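Ekel Automation Users' Forum
Grippers and End Tooling

Choosing finger pads for soft fruit on a hand-held gripper: ribbed or flat?

Posted by Darnell Haddad

Our department is preparing a comparison of finger pads for hand-held parallel grippers, to be used for recording fruit handling demonstrations. The work is due to begin in September and the purchase order must be placed before then. I should be grateful for advice from members who have carried out similar trials.

Two types of pad are under consideration. The first is a ribbed pad from Falmont, moulded in a soft compound. The second is a flat pad from Kasprzak, which is firmer and costs a little less. The test items will be kiwifruit, mandarins, apples, pears and bananas, bought from an ordinary greengrocer and not graded for size. We intend to record 200 grasps with each type of pad.

My questions concern three points. Does the ribbed pad mark ripe fruit? Does it hold a kiwifruit upright without turning in the jaws? Is it necessary to clean the pads between different kinds of fruit, or may this be left until the end of a session?

I should add that the controller on the receiving arm is an Ornemus unit, which accepts a force limit but does not report slip. Any slip will therefore have to be judged from the recorded video.

Posted by Kasprzak_user_65
Flat pads are fine. We have used them for two seasons on apples without complaint. I have not tried kiwifruit.

Posted by Tooling Desk, Northern Site

The following is based on our own trial of ribbed and flat pads, which used much the same fruit as you propose. Our findings should be treated as guidance only, as the fruit varied a good deal between batches.

On the matter of holding, the ribbed pad was preferred by all of our operators for kiwifruit. The ribs give way a little and settle against the curve of the fruit, and the hairs on the skin appear to do no harm to the grip. With the flat pad, the fruit tended to roll towards the fingertips if the jaws closed off centre. Operators were asked to take the kiwifruit across its middle, with the long side upright, and to close the jaws slowly.
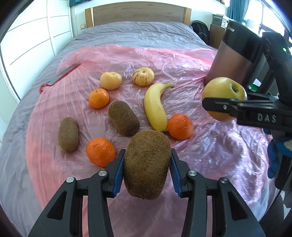 Kiwifruit held upright between blue ribbed pads, with a second gripper holding an apple at right.

Apples showed much less difference between the two pads. A firm apple can be held well by either, and the choice may be made on price if apples are the main item. Mandarins lay somewhere between. The loose skin moves under the flat pad, and this can be mistaken for slip when the video is reviewed. Bananas should be gripped near the middle of the curve. We recorded too few of them to offer a firm view.

On marking, the ribbed pad left faint lines on ripe pears when the force was set too high. The lines were not seen on kiwifruit or apples. We would advise setting the limit with the softest fruit in the batch and leaving it unchanged for the remainder, so that the results for the two pads may be compared fairly.

On cleaning, please wipe the pads whenever the kind of fruit is changed. Hairs and juice collect between the ribs and are awkward to remove once dry. A damp cloth is sufficient. Solvent cleaners should not be used, as one of our sets became sticky and had to be discarded.

A plastic sheet under the fruit is recommended. It should be checked before each session, as a raised fold can catch the tip of a finger when the jaws are brought in low.

Posted by M. at Bench 13

I agree with most of the above but would query the advice on force. In our experience a single limit for every fruit puts the flat pad at a disadvantage, as it needs a slightly firmer hold to begin with. We set a separate limit for each pad and kept a written note of both figures. The comparison then concerns each pad at its best setting, and this may be closer to what your department needs for a purchasing decision.

I would also suggest changing the order of the fruit from one session to the next. Ours was always the same, and by the time the bananas were reached the operators were tired and their grasps had become careless. Those recordings had to be repeated.

Posted by Darnell Haddad

My thanks to all who replied. We shall order one set of each pad and run both methods of setting the force on a small batch before the main trial. The results will be posted under this thread.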